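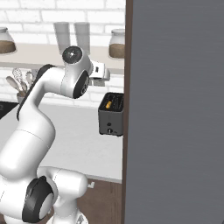 Sim kitchen cell, arm at the toaster station, gripper empty.

January, Osside bench notes

Picked up the Girkotby cell again at 9 this morning. Open fault from last time: on the toaster approach the wrist stops short and the controller reports a collision that the contact log does not show. Physical cell stays locked out until the sim version runs clean.

Checked the base transform first. The scene file had the arm mounted on the old Drokelmont pedestal offset and the controller config had the new one. Difference was 4 mm in z, nothing in x or y. Set both to the new value and reloaded. Fault still there, but it now trips later in the approach, so the offset was part of it.

Next, collision geometry. The tall gray panel beside the counter is close to the arm on this side and was my first suspect. Turned its collider off and reran. Same stop, same joint angles. Turned it back on. Did the same with the shelf and the planner went straight through to the pregrasp pose. The shelf collider is a plain box and somebody padded it on all faces, probably to protect the jars. With the padding, the wrist housing has no legal path between shelf and toaster. Took the padding off the underside and left it on the top and front.

Also found:
- Joint 2 damping still at the Vasseur default. Wanda Mbeki tuned it for the physical arm before the holiday and the value never made it into the sim config. Copied over.
- Gripper open width reads correctly after a reset but not after a scene reload. Workaround is to home the gripper after every reload. Needs a proper ticket.
- Toaster collider is fine. Left alone.

Reran the approach from the home pose and from the shelf-side pose. No false collision on either. Wrist settles slower than I would like with the new damping, but overshoot is gone.

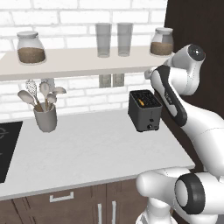
Does the cell need recalibrating after a change to the shelf collider?
Only the planner cache has to be rebuilt; calibration lives in the base transform and the tool frame, and a collider edit touches neither.

To do: commit the scene file and controller config together, under one tag. Ask Wanda whether her damping value was taken with the gripper mounted. Unlock the physical cell after her reply and run the approach at reduced speed.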